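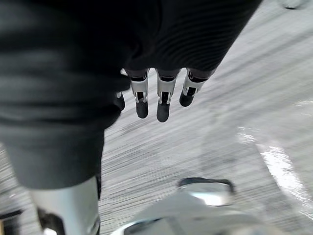 4.2 What happens at the front door

We turn now to the part of the survey that our respondents plainly enjoyed most, judging by how often they ran over the lines and on to the back of the page. Of the 2000 booklets we posted to homes in Trolbridge and Skurnley, 1413 came back with the section on shoes filled in, and a good many had a little drawing of the hallway in the margin, which we hadn't asked for but were very glad to have.

The plain question was whether people take their shoes off when they come in. We had expected a tidy split between the two towns, Skurnley having the muddier winters and Trolbridge the newer carpets, and we didn't find one. What we found was a great deal of bargaining. Households that called themselves "shoes off" made room for tradies, for grandparents with sore knees, for the dash back inside to fetch the keys, and for December, when so many people come through at once that the rule is let go until the dishes are done. Households that called themselves "shoes on" were often just as particular, and would describe at some length the one rug that must never be stepped on.

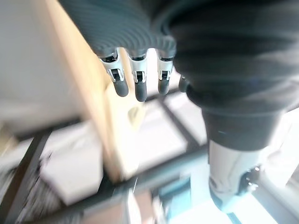 Hortensia Iturra wrote to us after the pilot that we had the question the wrong way round, and that in her family the rule was never about dirt at all. You took your shoes off to show you meant to stay for a while, she said, and a cousin who kept his on was telling everyone he had somewhere better to be.

Her letter changed our coding quite a bit. We went back through the written answers looking for staying and leaving as well as for mud, and the older respondents in particular had plenty to say on it. Guest slippers came up again and again in this connection, along with the small worry of whether to offer them, and the larger worry of what to do with a guest who says no thank you and pads about

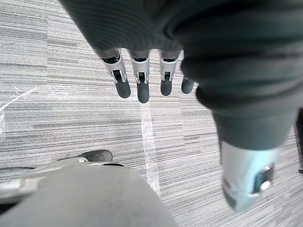

in socks on a cold floor all evening. Vergara (our Skurnley interviewer, Wenceslao Vergara) was offered slippers at so many doors that he began to keep a note of it, and we have drawn on those notes here with his kind permission.

Where the footwear is kept seems to matter nearly as much as the rule itself. An open rack speaks for the household before anyone has to, and several people told us they had bought one to save themselves the asking. Figure 4 shows a rack with wooden shelves between black metal sides, a pair of off-white slides on the upper shelf and more slippers on the lower.

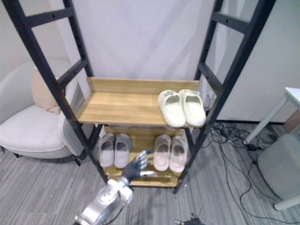 4.3 Children and the back door

The back door turned out to have its own customs, and we were slow to see it. Oyelaran's earlier work on farm kitchens treats the two doors as one, and our booklet did the same, so the answers in this part are thinner than we would like.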